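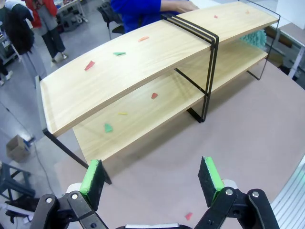 Herik grip pads (green, pair)

These are the soft pads we fit to our own two-finger grippers, and I'd love to tell you they've always been perfect. They haven't! The first batch had a fault, and if you bought a set before October you may well have it on your arm right now, so please read on before you add more to your basket.

What went wrong: the glue between pad and backing crept. You'd close on something thin, hold it, and the pad would slide forward a hair every time. We first noticed on a dusting job at our Skidham workshop, when the handle began to twist in the grip at cycle 2,175 and the duster went for a little swim sideways. 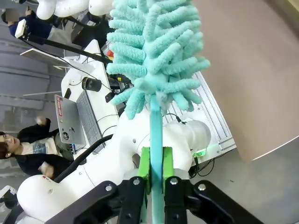

I'd been blaming the force setting for days (sorry, force setting). The new pads are keyed into the backing as well as glued, and I won't send out a batch until one pair has done 2,000 closes on a smooth handle with no creep at all.

How to tell which you have: look at the back of the pad. Old ones say Darna, new ones say Harahap. If yours are Darna, stop using them for anything overhead or near people, and hit the emergency stop before you put your fingers anywhere near the jaws — a paused arm can still close on you. Then drop us a line and we'll post a free pair.
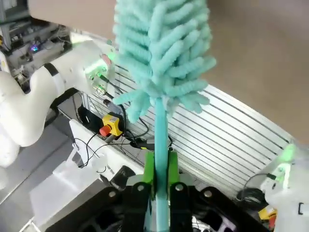

Green pads closed on a slim duster handle.

Price: £9 a pair
Sold in: pairs, or a trade box of 200
Fits: Herik two-finger grippers, all sizes
In the bag: two pads, four screws, one fitting sheet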